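Olby Two-Arm Build: Workshop Guide
Section 4. Fitting and squaring the grippers

Before you start: power off both arms at the wall. The Jevari controller has a sleep mode, and it wakes up when it feels like it.

1. Bolt the gripper to the wrist plate, finger-tight only. You will be taking it off again in step 3.
2. Run the cable through the wrist, leaving 100 mm of slack. Zip-tie it once.
3. Find the spacer you forgot. Go back to step 1.
4. Power up, open the controller page and set the jaw speed to 100. The factory value is 4000, presumably for catching flies.
5. Open the jaws fully and write down the reading. Ours says 937. Yours will say something else, and that's fine as long as it says it twice.

CAUTION: Keep fingers (the kind you were born with) clear during step 5.

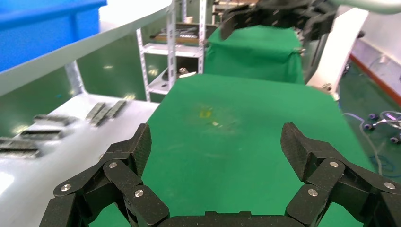
6. Square the fingers by eye from the wrist camera. Open the jaws and compare left with right: both should lean inward by the same amount, with the silver bolts on one side mirroring those on the other. If one side looks drunk, loosen its inner knuckle and try again.

Note: A plain green cloth on the table makes the fingertips easier to see. It also shows every stain.

7. Repeat for the second arm.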